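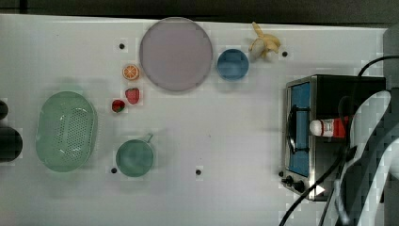
The demo table has become a genre, and I have seen enough of it to be tired of it. Put out some play food, a few dishes, one appliance with a door, and let an arm pick things up for an afternoon. Then write that the gripper "handles everyday objects." I spent most of last August reading reports like that, and then I went and helped produce one, so I am complaining partly about myself.

We were comparing two grippers for a small shop that wanted an arm for light kitchen work. One was the Nement, a plain two-finger parallel gripper. The other was the Fagerlund, which costs a good deal more and has fingers that give a little at the tips. Same arm, same controller, same white table. We ran 300 attempts with each. The Nement finished 203 of them and the Fagerlund finished 208.

Five more. That was the number everybody wanted to put in the headline, and I still can't see why. Had I nudged the colander an inch on the second morning it might well have gone the other way. We had one table, one room and one person resetting the objects, and that person got better at setting them down in places the arm liked. I know this because I was the one doing it.

Then there is the stuff itself. A toy strawberry doesn't bruise. A play banana with its peel spread out keeps the same shape every time you pick it up, while a real one gets worse with each try – and soft fingers are supposed to earn their price on exactly that sort of thing. We tested the expensive feature on objects that had no use for it. A ketchup-style bottle lying on its side on top of a toaster oven is a fairer question, because the fingers have to come down past a hard edge to reach it and the bottle can roll. But that was one item out of the whole set, and it counted the same as a slice of plastic orange.

People at Clirkileo, who sell the controller, told us the fix was more trials. I don't buy it. Another thousand runs on the same table would have given us a very exact answer about that table. What I wanted was a wet mug, a greasy plate, a bottle somebody had left half open. I asked for an hour of that and was told it would make a mess of the schedule.

The cameras get off too easily in all this as well. When we went back through the misses, a good share looked to me like the arm heading for the wrong spot to begin with. The fingers closed where they were told to close. We charged every one of those to the gripper, since the gripper was what we had said we were testing.

I'm not against toy kitchens. They are cheap, nothing spoils, and you can set one up again the next day and get nearly the same layout. For finding out whether your cable snags when the wrist turns, they're fine. I would just like the write-ups to say so in the first paragraph, before the bar chart.

The shop, which is in Kirham, bought the Fagerlund. They quoted our five back to us when they placed the order.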